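Kiltent Kitchen Arm: Frequently Asked Questions

Answers to what people keep asking about the build. Last tidied up in October.
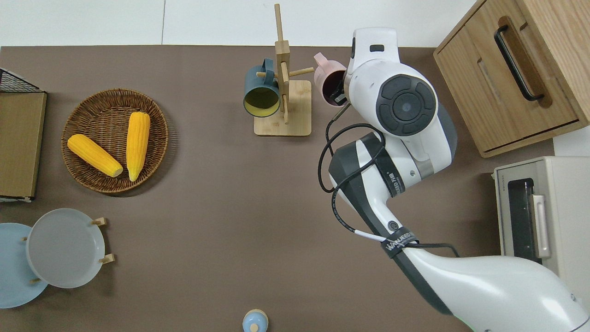

What is Kiltent?

Kiltent is my long-running attempt to get a robot arm to do the dull half of kitchen tidying: mugs on the mug tree, plates in the rack, things back in the basket they came from. It started in my spare room and now lives in a corner of the Staltley shared workshop, where I have a table, two power outlets and a shelf with my name on it. I work on it most evenings and I still get a kick out of it every single time the arm wakes up and goes to its home position.

Is it a kit? Can I buy one?

No, and there's nothing for sale. It's a one-person build, and these notes are up so that anyone trying something similar can skip a few of my mistakes. (There are plenty left over for you to make on your own, believe me!)

Did you build the arm yourself?

I didn't. I bought the arm used and built everything else: the mount, the cable routing, the fingertip pads, the software on top. I went back and forth for months about printing my own arm, and I'm glad I didn't, as I'd still be chasing wobbly joints. If joints are what you love, go for it. I wanted to get to the mugs.

Why mugs?

Because a mug is such a great problem! It has a hole to grab it by, a handle that has to end up on a peg, and a shiny surface that confuses depth sensors. You can pick one up in several ways and most of them leave the handle pointing somewhere useless. I've learned more from mugs than from all the foam blocks I started with.

Why does the gripper go inside the mug and not around it?

Two reasons. My gripper doesn't open wide enough to go around most of my mugs comfortably, and a grip from the inside keeps the fingers away from the handle, so the handle is free to meet the peg. The downside is that you have to know how deep to go. Too shallow and the mug tips on the way up, too deep and the fingertips bump the bottom. I stop 23 mm below the rim, which suits everything I own except one espresso cup that I've given up on for now.

How does it know where the peg is?

I measure it. The base of the mug tree sits in the same place each time, against two bits of tape, and the software has the position of each peg saved relative to that base. The camera then looks for small errors and corrects the last part of the move. I tried letting the camera find the whole tree from scratch, and it was lovely when it worked, but a thin peg seen end-on is a tiny target and it would sometimes aim for the post.

Why do you leave other things out on the table?

A bare table is too easy. My first version was great with one mug and nothing else, and then I put a basket down and it fell apart completely. Now I always keep some clutter around the edges and change it between sessions. Colors matter too. A mug with a different color inside and out used to get detected as two objects, one sitting in the other, and fixing that took me most of a month.

What software does it run?

The part I wrote is called Shirazi. It's a fairly small Python program that does three jobs: it takes in the camera view, picks a grasp, and plans a path to get there. The planner underneath is off the shelf and I've barely touched it. A full pick and hang takes 31 seconds at the speed I'm happy with. It can go faster. I get nervous.

How often does it work?

In my last long session it hung 41 mugs before the first real miss, and I may have done a lap of the workshop. On a bad day, with the sun coming through the skylight straight onto the tabletop, it can miss two in a row. Glare is the thing I fight most. A matte table would help a lot, so if you're choosing one, choose matte.

Has it broken much?

Oh yes. Mugs mostly, all in the early days, all from letting go before the handle was properly over the peg. The fix was simple: after placing, the arm lowers a little further and checks that the load on the wrist has dropped before the fingers let go. If the load hasn't dropped, it lifts and tries again. I should have done that on day one.

Practice with plastic cups first. The weight is different, so you'll have to retune, but your floor will thank you.

What do I do about cables?

Leave slack, and then leave more. The wrist turns a long way, and a cable that looks fine at rest can be pulled tight at the far end of the move. I route mine outside the arm in a big loose loop and strap it at the lower part. Before running anything new, I move the arm by hand through both extremes and watch the loop the whole way. It isn't pretty! It does mean I can swap a cable in a couple of minutes.

How much did it cost?

Leaving out the arm, I've spent $650, spread over a long time. The camera was the biggest chunk, then the mount, then more fingertip material than I'd like to admit. Used arm prices jump around so much that any number I gave you would be wrong by the time you read it.

Is it safe to be near?

I treat it as something that can hurt me. The stop button is within reach of wherever I'm standing, speed is capped in the controller as well as in my own code, and I don't lean over the table while the arm is powered. When someone wants a closer look, I stop it first. Please do the same, even with a small arm.

Can it handle plates?

Sort of! It can lift a plate out of the rack by the rim, and putting one back works if the slot on either side is free. With a neighbor in the next slot the fingers don't have enough room. I'm working on thinner fingertips, and the current set goes by the name Greltosham, after the street where I came up with them while waiting for a bus.

And corn?

Play corn is a pleasure to pick up. It's the right width, it's grippy, and it doesn't care which way around it lands. If you need a win at the end of a frustrating evening, do the corn.

I want to start my own. Where should I begin?

Pick one object and one place to put it. Get that going by hand-written positions only, with no camera at all, and run it over and over until you trust the mount. Then add the camera. I did it the other way around and spent weeks blaming my vision code for what was really a loose bolt under the table.

Can I come and see it?

If you're a Staltley member, come by any evening after 7 p.m. and look for the corner with the mugs. Bring one of your own if you like, the stranger the handle the better. I can't promise you'll take it home in one piece, but I'd love to try it.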